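Home Guides Kitchen Workshop Reviews About Contact

How to test whether a robot can clear your breakfast table

By Tsegereda Kahsay

Every few months someone sends me a video of a robot arm tidying a kitchen and asks if it's time to stop doing dishes by hand. My answer is still no. But you can get a better answer than mine by running a small test yourself, or by asking whoever is selling you the arm to run it while you watch.

What you need is cheap. A toaster with a slice in it, two bowls, two cups, and a table with a cloth surface so things don't skate. Plastic is fine. Leave the toaster unplugged.

Step 1. Write the chore down before anyone touches anything. "Clear the table" is too vague. Say which item goes where, and say what has to stay put. I want the cups and bowls moved and the toaster left alone.

Step 2. Set the bowls close together. Demo tables tend to have a hand's width of clear space on every side of each object, and no breakfast I ever cleaned up after looked like that.

Step 3. Start with a cup. It's the easy one: tall, light, plenty of side to pinch. If the arm struggles here, go home.
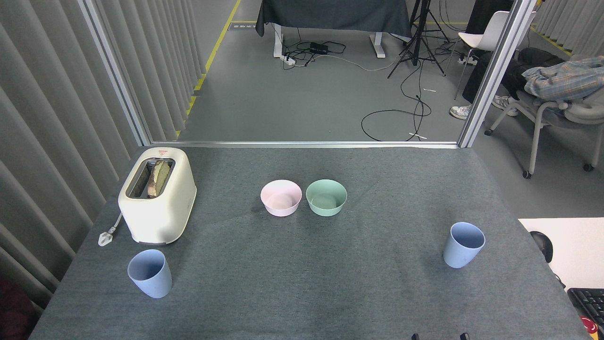
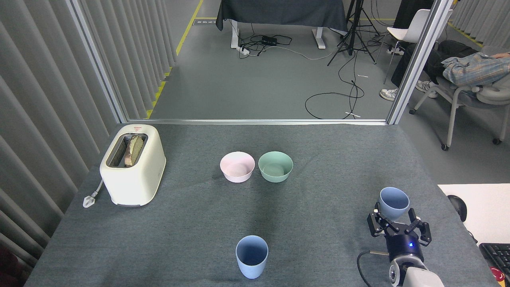 Step 4. Watch the put-down, which matters more than the pick-up. A video that stops with the cup in the air has shown you half a chore. Wait until the fingers open and pull away, and check that the cup is still standing.

Step 5. Now the bowls. A two-finger gripper usually has to take a low bowl by the rim, and if a second rim is in the way it may nudge both. Count that as a miss.

Step 6. Try the toast. Lifting a slice out of the slot without crushing it or dragging the toaster along is a fair test of touch. Most sales people I've met would like to skip it.

Step 7. Repeat, and move things between runs. Desta Mekonnen and I ran our own version last December, 207 tries in all, with a rule that any human hand on the table ended the run. We had 13 clean runs in a row at one point and got quite excited. Then Desta turned the toaster a little and the streak was over.

Step 8. Time it against a person. Include the resets, and include whoever is sitting at the keyboard. If someone is steering the arm, you are timing that person's skill, so ask.

A few things I'd leave out of the score: how smooth the motion looks, how quiet the motors are, and anything said about next year's model.

If you try this, keep the failed runs. Gemechu Dinsa threw his out and had to start over when I asked what the arm had dropped.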